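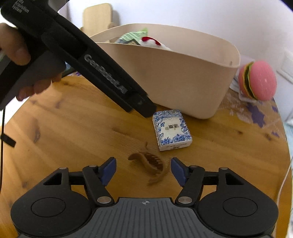

The claim that a round table makes for fairer talk at meals has been repeated so often that it is now treated as a finding. It appears in furniture guides, in advice to new parents and, more worryingly, in the opening pages of studies that then go on to measure something else. The usual argument is that a round top has no head, so no one sits at it, and that everyone can see everyone else. Both statements may be true of a bare table in a bare room. A round wooden table with a honey-brown, varnished grain is a pleasant thing to sit at, and it is easy to see how a writer might start from that pleasantness and end up with a theory of the family. Our concern in this section is with how little lies between the two.

Most of the printed support goes back to the Clornton household survey, which we refer to here as the main survey. It drew 1,467 usable replies and closed on September 11, 2021. Respondents were asked the shape of the table at which they ate their main meal, and then whether they felt "listened to" during it. Those who ate at round tables were more likely to say that they did. The difference was small, and the report says so in a footnote, though later authors have rarely carried the footnote along with the result.

There are several things wrong with resting much on this. The first is size. Round tables in the main survey were mostly small ones, and small tables are used by small households. A couple eating together have fewer people to compete with for a hearing than a family with teenagers and a grandparent. The survey did ask how many people lived in the home, but the published tables do not split the answers by shape and household size together, so a reader cannot tell whether the shape adds anything once the number of eaters is known. We asked for the split figures in May and were told that they had not been kept in a form that could be shared.

The second is that the question about shape was answered from memory and, in a fair number of cases, answered badly. Some people own a table that is round when closed and oval when a leaf is put in. Some eat at a counter during the week and at a table when there are guests. The form allowed one answer only. Gautam, the firm that ran the fieldwork, coded "roundish" as round and "square with soft corners" as square, and gives no reason for either choice. 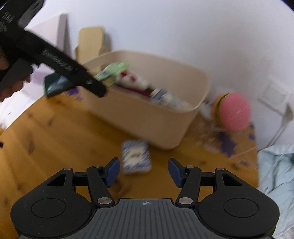 Figure 1. Hand-held gripper in black, seen from behind and above.

The third problem is harder to put right. "Listened to" is a judgement made by one person about a group, some time after the meal. It may say more about the mood of whoever filled in the form than about who spoke and for how long. Chauhan has defended the measure on the grounds that feeling heard is what matters in a home, and that a stopwatch would miss the point. We have some sympathy with this. But the claim as it is usually put forward is about turns at talk -- who gets them, who is cut short -- and a measure of feeling cannot settle a question about turns.

A smaller study set out to deal with that. Petkov recorded meals in 89 homes, with sound only, and had each recording typed up and marked for speaker using the Linitix package. Recordings ran for up to 30 minutes. Each home was recorded twice, and the two meals were treated as separate cases, which makes the sample look larger than it is. Talk at the round tables was spread a little more evenly. Petkov is careful about this in the body of the paper and rather less careful in the summary, where "a little more evenly" has become "more equal".

We do not think the recordings show even that much. With sound alone there is no way of knowing where people sat. At a round table pushed against a wall, one or more places are lost, and the people left around the open side sit in something close to a row. At a long table with only the near end in use, the same people may sit as close together as they would at a small round one. The shape of the top tells us what arrangements are possible. It does not tell us which one the household has fallen into, and households fall into habits that can outlast several tables.
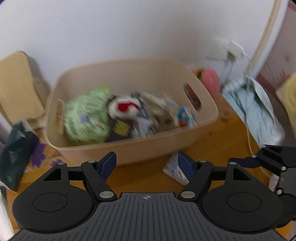

Nor is the surface itself usually clear. Studies of this kind speak as if the table were laid for a meal and used for nothing else, yet anyone who has lived with other people knows that things gather there: post, homework, shopping that has yet to be put away. A large object in the middle of a round table blocks the view across it, and the view across it is half of the argument. Petkov's homes were asked to "set up as usual", and we are given no account of what usual meant. If the clutter was moved for the recording, the meals were not typical. If it stayed, then the claim about everyone seeing everyone needed to be checked, and it was not.

The Garell trial is sometimes offered as the answer to all of this, as it is the only work in which tables were handed out by lot. Families were lent either a round or an oblong table and asked to keep it for the length of the trial. We would give it more weight if so many of those lent an oblong table had not gone back to using their own. The authors count these families as having left, and compare the rest. What remains is a comparison between people who were happy with a borrowed table and people who put up with one, and any gap in how they rated their meals could come from that.

None of this shows that shape has no effect. It may well have one, and a new survey that asked about seating, household size and what else is kept on the table would be cheap enough to run. Until then we have left table shape out of the model in the next section and kept in the number of people eating, the length of the meal and whether a screen was on. Readers who think this too strict can find the version with shape included in the appendix, where its estimate is close to nothing and changes sign when the homes with only one adult are dropped.

Filed under: Home Life / Mealtimes and Family Talk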